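Travwood Reusable Cup Pilot
Progress report to the Barrientos Fund, period ending June

Where we stand
Four cafes signed up. Between them they handed out 1326 cups on deposit and got 700 back. Zestow's proposal promised a far better return rate, and I see no sign in these numbers that we will reach it by the fall. The cafe owners say customers like the idea. Liking it and walking back with a cup are two separate things.

Costs
Washing is over budget. Sasico charges a 40 dollar pickup fee even when the crate is half full, and we agreed to that before we had any volume to bargain with. I would not sign the same terms again.

Cup choice
We have put off the bulk order. Light blue plastic is still the cheapest option, but I have yet to see wear figures I trust.

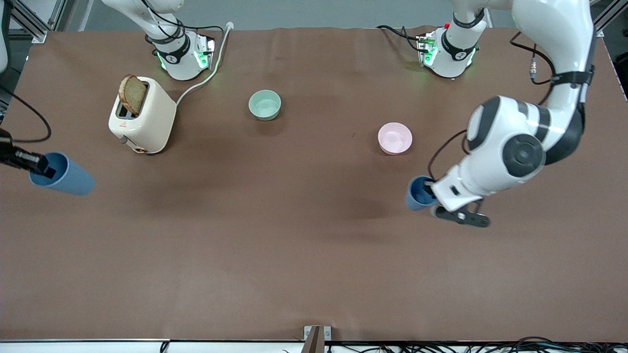 Next quarter
Drop the weakest cafe. Ask Sasico for a monthly rate. Hold the second payment until the July returns are in.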